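Open afternoon at the Windel workshop

26 March saw the first visit of the year for members. The group went to the Windel workshop, where Nukus has a long ground-floor room given over to robot handling. Places had been limited because of the narrow gangway between the benches, and those who missed out will have another chance in May (details at the end).

The afternoon began upstairs with coffee and a short talk. Nukus started out repairing packing machines and still does a fair amount of that work. The handling side grew from it. Customers kept asking for a machine that could pick up mixed small goods, the kind that arrive in a bag and have to be sorted by hand, and the firm's usual answer of a feeder bowl and a chute did not suit short runs. A bowl has to be made for one shape of part. If the order changes every week, most of the money goes on bowls.

The current project is called Clotumetti. It is a small arm with a two-fingered gripper and a camera mounted close to the fingers, so that the arm has a near view of what it is about to take hold of. The software was written with Vávra, a smaller company that shares the building and looks after the training side. An operator guides the arm through a job many times over, the movements and camera pictures are recorded, and a program is then trained on the recordings. For the job we were shown, the set came to 1025 recorded picks, of which 600 were done on the bench we stood beside. The remainder came from a second bench at the Vávra end of the building, with different lighting.

We went down in two groups of seven. The demonstration used foam erasers in the shape of bones, in several colours, spread on a black table top with white veining. The choice of goods caused a few smiles, but there is sense in it. Foam gives when it is squeezed, the shape is wide at both ends and narrow in the middle, and pieces that lie close together tend to move when one of them is touched. The staff said that hard plastic blocks had been far too easy and had taught them very little. 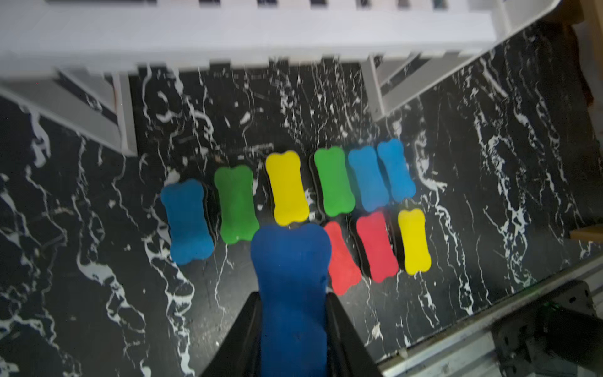

Most of the questions were about grip. The fingers close to a set force, and this was the part that had taken longest to get right. Too little and the eraser slips when the arm turns, too much and it springs out sideways. One member asked why suction was not used instead, as it is on many packing lines. The reply was that suction cups work well on smooth flat faces, but customers' goods are seldom all smooth and flat, and a gripper can be used on more of them without a change of tool.

There was also some discussion of overlapping pieces. The arm is meant to leave these until there is clear space beside them, but the program does not always choose well and it sometimes goes for the awkward one first. When that happens the operator can stop the arm, move it by hand and let it carry on. The correction is saved and may be used in the next round of training. Nukus were open about the fact that a person would still be quicker at this job, and speed was not what they had set out to show.

Several of us wanted to know about the table. A patterned surface makes the job harder for the camera than plain white would, and the black underside of the erasers adds to the difficulty against a dark top. Vávra asked for it on purpose. Their view is that a program trained only on a clean white sheet is of little use in a real packing room, where no two benches look alike.

The last part of the visit was a turn at the controls for those who wanted one. The hand controller is light and easy to understand, although judging depth takes practice. Members with experience of cranes or diggers seemed to settle to it faster than the rest of us.

Our thanks go to the staff at both firms for giving up their afternoon. The second visit will be in May and will follow the same pattern, with the addition of a look at the repair shop, which was closed this time for work on the floor. Flat shoes with closed toes are required on the ground floor. Bags and coats must be left upstairs. Parking at Windel is limited, so please share cars if you can. Names should be sent to the visits desk in the usual way, and those who were on the waiting list for this trip will be offered places first.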